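Grundpraktikum Stoffe und Lösungen
Handout 3: Flüssigkeiten abmessen und umfüllen
Zusammengestellt von Yu-na Son, Stand: Dienstag, 3. November 2020
4 Kommentare

1. Worum es geht

In den ersten beiden Terminen wurde gewogen, jetzt werden Volumina gemessen. Gearbeitet wird mit Wasser und Lebensmittelfarbe, Schutzbrille bitte trotzdem mitbringen. Kittel sind für diesen Termin freiwillig. Das Handout ersetzt nicht das Kapitel im Skript, die Fehlerrechnung steht dort ausführlicher und wird im Antestat abgefragt.

Vorbereitet sein sollten: Begriff der Skala und des Skalenteils, Meniskus, Unterschied zwischen Ablesefehler und Gerätefehler.

2. Messbecher

Ein Messbecher ist ein grobes Messgerät. Er taugt zum Ansetzen, Mischen und Aufbewahren während des Versuchs, für die genaue Dosierung taugt er nicht. Je weiter der Becher, desto mehr Volumen steckt in einem Millimeter Füllhöhe und desto stärker wirkt sich ein Ablesefehler aus. Abgelesen wird auf Augenhöhe, der Becher steht dabei auf dem Tisch und wird nicht in der Hand gehalten.

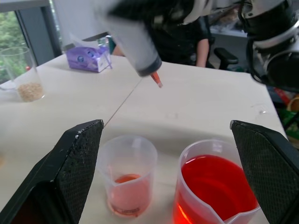
Die Farbe dient nur der Sichtbarkeit. Farbloses Wasser in einem durchsichtigen Becher ist gegen einen hellen Tisch schlecht abzulesen, vor allem bei schwach gedruckter Skala. Wie viel Farbe man nimmt, ist für das Volumen ohne Bedeutung, für das Ablesen aber nicht. Im größeren Becher steht die Flüssigkeit kräftig rot und fast bis oben, im kleineren bedeckt sie blass rosa-orange gerade den Boden. Bei so flacher Füllung ist die Skala kaum zu gebrauchen, und man greift besser zu einem engeren Gefäß. Zum Ausgießen zeigt die Tülle immer zum Zielgefäß.

3. Spritze

Für kleine Mengen nehmen wir Kunststoffspritzen ohne Nadel. Vorgehen:

- Kolben ganz hineindrücken, Spitze unter die Oberfläche tauchen.
- Langsam über die gewünschte Marke hinaus aufziehen.
- Spitze nach oben, Luftblasen durch leichtes Klopfen lösen und hinausdrücken.
- Auf die Marke zurückdrücken, Tropfen an der Spitze abstreifen.

Abgelesen wird an der vorderen Dichtkante des Kolbens, also an der Kante zur Flüssigkeit hin. Wer die hintere Kante nimmt, macht bei jeder Messung denselben Fehler, und der fällt beim Mitteln nicht heraus.
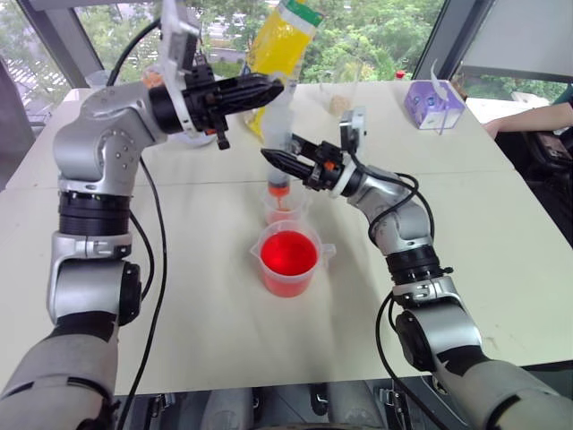 Der Rest in der Spitze wird nicht mitgerechnet, die Skala berücksichtigt ihn bereits. Deshalb auch nicht mit Luft nachdrücken. Zwischen zwei Farben wird die Spritze dreimal mit klarem Wasser gespült, zwischen zwei Messungen derselben Farbe genügt einmaliges Vorspülen mit der Probe selbst.

4. Umfüllen aus der Flasche

Beim Umfüllen gehen die meisten Milliliter verloren - am Rand, an der Außenwand, auf dem Tisch. Eine Flasche mit engem Hals leert sich stoßweise, wenn man sie senkrecht hält, weil die Luft gegen die Flüssigkeit nach innen muss. Schräg gehalten läuft sie ruhiger. Der Flaschenhals bleibt dicht am Becher, und der Becher steht fest.
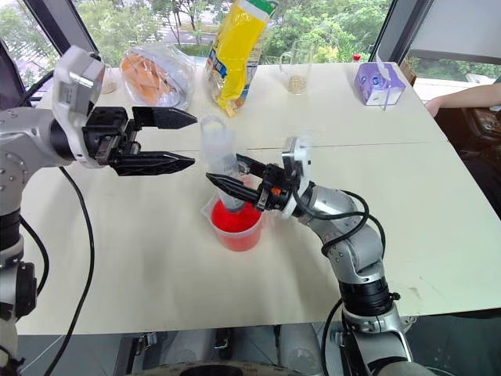
Abb. 3: Flasche mit dem Hals nach unten, Öffnung im Messbecher.

Nach dem Auslaufen kurz warten, die Wand gibt noch etwas ab. Diese Wartezeit bitte bei allen Durchgängen gleich lang halten und im Protokoll angeben.

5. Aufgabe

a) 100 ml Wasser im Messbecher abmessen, anfärben und mit der Spritze portionsweise in den zweiten Becher überführen. Summe der Portionen notieren und mit der ersten Ablesung vergleichen.
b) Dasselbe mit 59 ml. Ablesefehler schätzen und Begründung angeben.
c) Ansatz aus a) in die Flasche geben, zurückgießen, Verlust bestimmen.

Abgabe der Protokolle im Dezember, Raum 128 oder Postfach. Tabellen bitte mit Einheiten im Kopf. Verschüttetes gleich aufwischen, die Farbe zieht in Kratzer ein.

Teilen (3)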